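Grirkgate workrooms to reopen in October

The shared workrooms at Grirkgate will reopen in October after a refit of the ground floor. The work was paid for by Akanda, which holds the lease, with the fitting out done by Kalley.

The ground floor covers 316 square metres. It has been split into three rooms: one for joinery, one for sewing and mending, and one for general bench work. The old partition by the stairs has gone and the doorway to the yard has been widened, so that sheet materials can be brought in without going through the sewing room.

Members were asked for their views before the layout was settled, and 431 replies came in. Storage and late opening were mentioned most often.

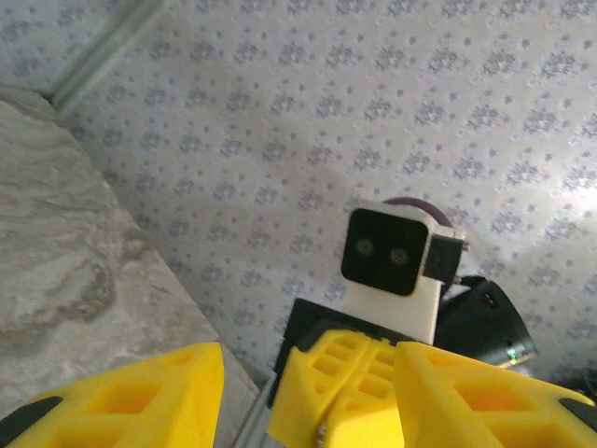

One member wrote that the widened doorway mattered more to her than any new bench, and asked for the yard gate to be left unlocked until the evening session ends. Akanda has agreed to this, and the gate will be locked at 9.30pm.

Lockers will be let by the month. Large ones are on the yard side and small ones are under the stairs. Anyone who had a locker before the refit can have the same number again, but needs to ask at the desk before the end of the first month.
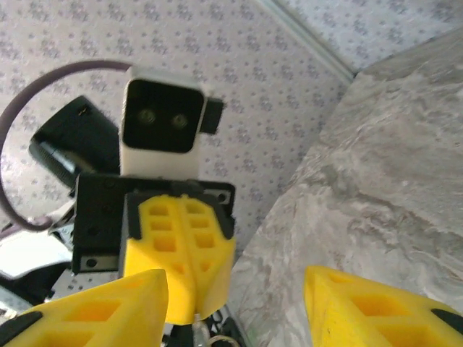

Evening sessions will run from 6pm and daytime sessions from 10am. A daytime session costs £2 for members. The joinery room can be used only after a short induction, and this applies to existing members too. Inductions can be booked at the Grirkgate desk or through the Letine office.

The upper floor is not affected and stays open as usual.

Ends

Related items
Letine office: new opening times
Kalley to fit out reading room
Parking at Grirkgate during the works
Locker terms and charges

Comments (3)

Guest: Is the induction free for people already signed up?

Guest: Glad about the yard door. Carrying boards past the sewing tables was a pain.

Guest: Please can we have more coat hooks this time.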